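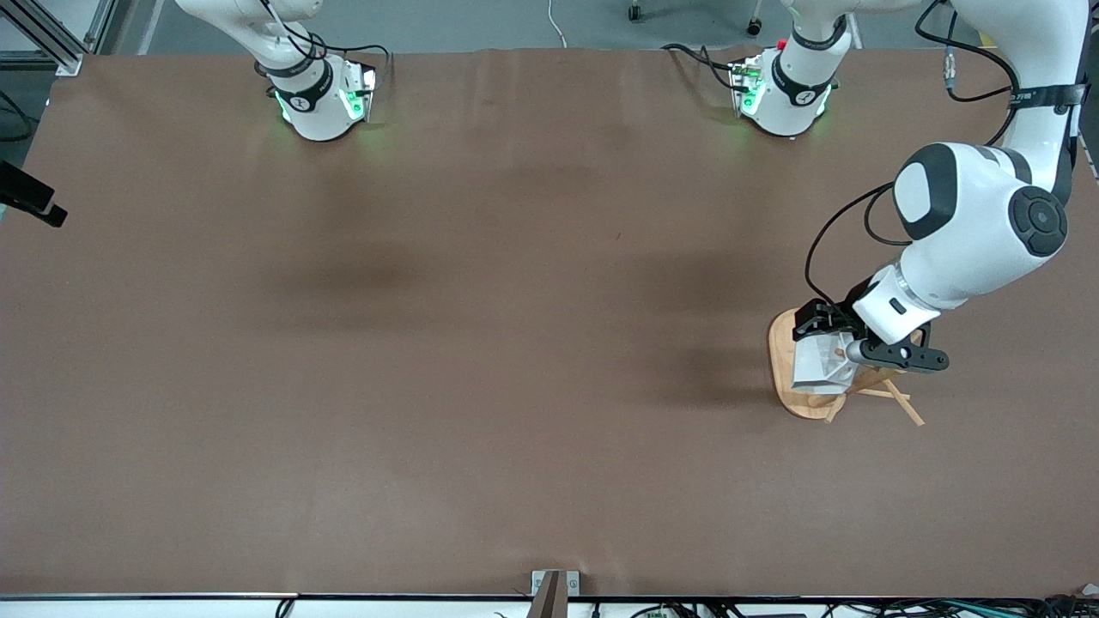

Efthymia Tsolakis wrote to us after her club's first term with the Trundari two-arm bench that her students had stopped asking when they would get to the robots, because the robots were already on the table when they walked in. We liked that so much we asked if we could put it at the top of the page, and she said yes.

Trundari Two-Arm Bench for Clubs and Classes
By Kiltus
Page updated 28 Jan 2026

The Trundari bench is a full tabletop workspace for student teams who want to do real handling projects with two arms. Two white arms mount side by side along the far edge of a wide brown table, each with a ring of green indicator lights at its base, and each can carry a black parallel gripper. Students work from the front, where the wiring is within easy reach, and the whole tabletop stays open for whatever they're trying to pick up, turn over, stack or put together.

We built it with school clubs in mind from the first sketch, and you can tell! The matte top keeps glare down. The base lights are easy to see from the back of a classroom. And there's space on the table for objects of a decent size - small furniture models, boxes, kitchen things - so teams aren't stuck moving the same foam cube from one square to another all year.

What comes with it
Tabletop with matte brown surface and front edge strip
2 arms with bases, collars and cabling
2 parallel grippers
Aluminum extrusion for mounting accessories
Side mount for a camera (camera sold separately)
Printed project book, 300 pages
Club license for the Gillon teaching software, 5 seats

The stool project
Everybody's favorite chapter in the project book is the one with the little wooden stool. It has a round top and thin legs with crossbars, and it's a wonderfully awkward thing for a gripper. Grab it by the rim of the seat and the legs swing. Grab a leg and the seat wants to roll. Teams start with one arm and a simple goal, holding the stool tilted on the table without dropping it, and then bring in the second arm to steady the other side. By the end of the unit they're writing their own plan for setting it upright, and they'll have argued about it plenty (arguing is half the lesson, if you ask us).

The book gives no single right answer. It has a blank sheet for each attempt where the team writes down where the fingers closed, which way the legs pointed and what they'd like to try next. Please let them fill in the bad attempts too. Those sheets are gold when a new student joins halfway through the year.

Other units cover handing an object from arm to arm, sorting by shape, folding a cloth, and an open project that teams present to each other. The Younis Cup, our small yearly meet for clubs using the bench, takes place in June and draws its tasks from the open project chapter.

Who it suits
Middle school teams can do the first units with an adult leading. High school and community college groups can go all the way through and write their own control code. No one needs to have used an arm before. Nawal Ouazzani, who wrote the project book, tested every unit with beginners and rewrote the handoff chapter more than once after watching where people got stuck.

Setting it up
The bench ships in parts and needs a level floor with room to walk on every side. Bolt the arm bases down before you connect any cables, and leave enough slack in the arm cables for the elbow to bend all the way. Keep chairs and bags back from the far side while the arms are moving. The start-up sheet has a short safety talk you can read out loud to the group, and we suggest doing it at the start of every session.

Questions we get

Can two teams share a bench?
Yes. One team drives while the other plans on paper, then they swap. If both want to drive, each can take one arm, with an agreed line down the middle of the table.

Do we need the camera?
Not for the early units. The sorting unit does use one, and any small webcam that fits the side mount will work.

Can we use our own objects?
Please do! Light, dry things that can survive a fall are best. Write to us about the odd ones that worked, as new objects go into the next printing of the project book.

Are spare finger pads available?
Yes, in pairs, from the accessories page. Clubs with a current license get their first replacement pair free.

Ordering
Schools and clubs can order by purchase order or card. Send us the size of your room and the number of students, and we'll reply with a quote and a floor plan you can print.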